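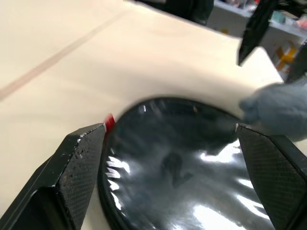 Cámara de muñeca durante una tarea de agarre. Fuente: archivo del proyecto Pinadora.

Pinadora es un programa de control y percepción para brazos robóticos de mesa, desarrollado por la empresa Flidotura. Se encarga de calcular puntos de agarre a partir de las imágenes de una cámara situada en la muñeca y de enviar las órdenes de cierre a la pinza. La primera versión pública se distribuyó el 6 de febrero de 2020.

Arquitectura

El programa se divide en 2 procesos. El primero, Kumach, segmenta los objetos y estima su contorno; el segundo planifica la trayectoria y regula la fuerza de los dedos. Ambos se comunican mediante una cola de mensajes con un retardo máximo de 200 milisegundos. Si Kumach no entrega un contorno dentro de ese plazo, el brazo mantiene la última posición.

Superficies brillantes

Los reflejos sobre objetos oscuros y muy brillantes, como el que queda entre los dos dedos negros de la pinza en la fotografía, dificultan la segmentación, porque las franjas blancas pueden tomarse por bordes. El filtro Ziółkowski, incorporado en junio del mismo año, compara varias imágenes consecutivas y descarta los contornos que se desplazan con la luz. También excluye las zonas ocupadas por manos con guantes. El desenfoque por movimiento sigue siendo una limitación conocida.

Datos de ajuste

El modelo de contornos se ajustó con unas 1308 secuencias de manipulación sobre mesa, de las cuales 97 se reservaron para validación. Las secuencias se guardan con la posición de las articulaciones y la apertura de la pinza.

Véase también

Planificación de movimiento
Segmentación de imágenes
Control de fuerza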